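I've had the Pimier butcher-block table since June, and I'm still fond of it – fonder than I expected to be of a tabletop, if I'm being truthful! Rochelle Sheehan talked me into it after two years with hers.
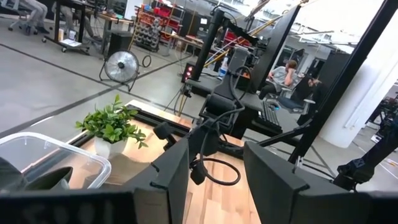
*The Pimier top, with a plastic food container and the little potted plant.*

The light boards have a lovely warm stripe to them, tan going into honey, and I oil mine every 6 weeks or so (a rag and a quiet evening will do it). It's heavy, mind you, and at $445 it isn't cheap. The oil they sell with it smells a bit strong, so I'd open a window. I'd still buy it again.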